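Zikari 4 is out, and I've been clicking through it all weekend

Jan 2, 2022 in Web Design

So the new version of Zikari landed over the holidays, and if you build sites with it like I do, you'll want to set aside a little time before you hit update. The big change is the form builder. Error messages now show up right beside the field instead of in one red lump at the top of the page, and you can finally tab through a whole checkout form without losing your place - hooray! I moved my Skutedwood theme over on Saturday and only had to fix the footer menu. 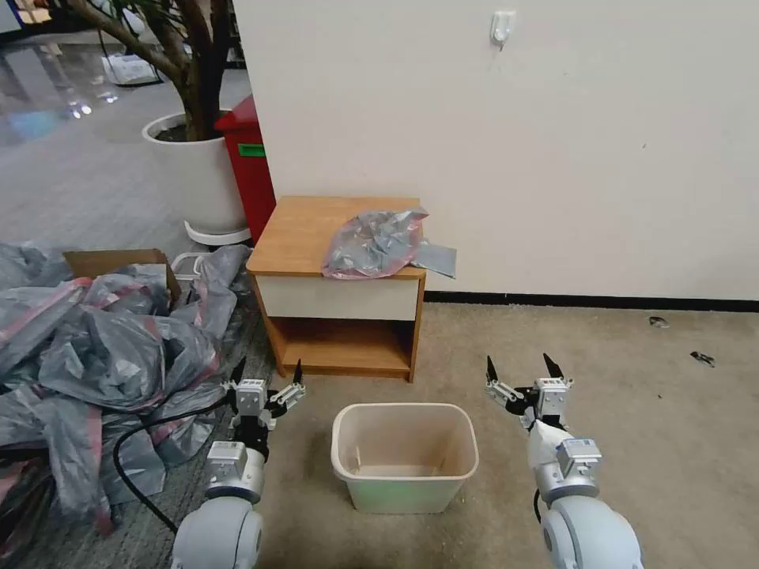

Benedicta Akolgo wrote in to say her update was bumpier, that all 239 of her product pages lost their custom labels and she had to bring them back from a December backup. So please, make a backup first (I skipped mine and got lucky).

The price stays the same for small sites. Anything over 2,000 pages moves to the bigger plan, and that one starts with your next bill. The old form builder will keep working until the spring release, so there's no rush if you're in the middle of a project.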